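Suvside folding room moves to a single fold pattern for T-shirts

Suvside has changed the way short-sleeved T-shirts are folded in its garment room. From June, every adult shirt is folded lengthwise first, with the sides brought in over the chest, before the body is shortened from the hem. The earlier method, in which the shirt was halved across the waist and then squared off, has been withdrawn.

The change follows a trial of 484 garments supplied by Indon, a clothing reseller. Rungnapa Chaimongkol, who manages the room, said the old fold left a ridge across the front print on larger sizes. "A ridge in thick ink does not press out easily," she said. "We had shirts going back to the start of the line for that alone."
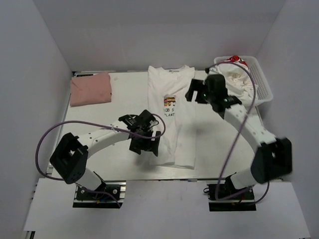
Under the new instruction the neck is placed at the far side of the table and the hem at the near side. The side panels are turned in along the length of the body, and creases are smoothed towards the hem. A difference between the front and back layers at the bottom edge is accepted up to 11 mm. Anything beyond that is opened out and folded again. The size label must stay readable at the collar after the final turn.

Printed shirts are subject to an extra check. The garment is spread flat and the graphic is looked over for cracking, lifted edges and missing colour before folding starts. The shirt may be laid sideways for this, as long as the whole print can be seen. White shirts are the slowest to check, as their edges are hard to pick out against a white tabletop.

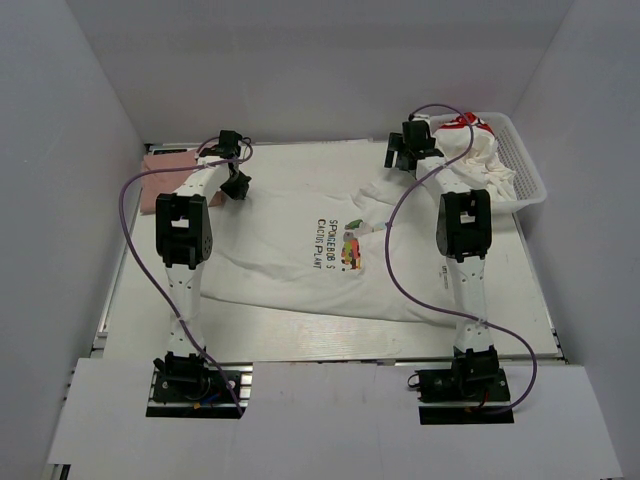 Said Kettani, who wrote the instruction, said bunched fabric near the shoulders was the most common fault in the trial. It is to be pulled out by the sleeve seam and never pressed down from above. The target time is 45 seconds for a plain shirt. No target has been set for printed ones.

Coloured items are kept to the back of the table and folded separately. Long-sleeved garments and children's sizes stay on the previous method until a second trial of 1000 pieces is complete. The Cronin site will adopt the same fold for T-shirts once its new tables are fitted. Revised instruction sheets are available from the garment room office until noon on Friday.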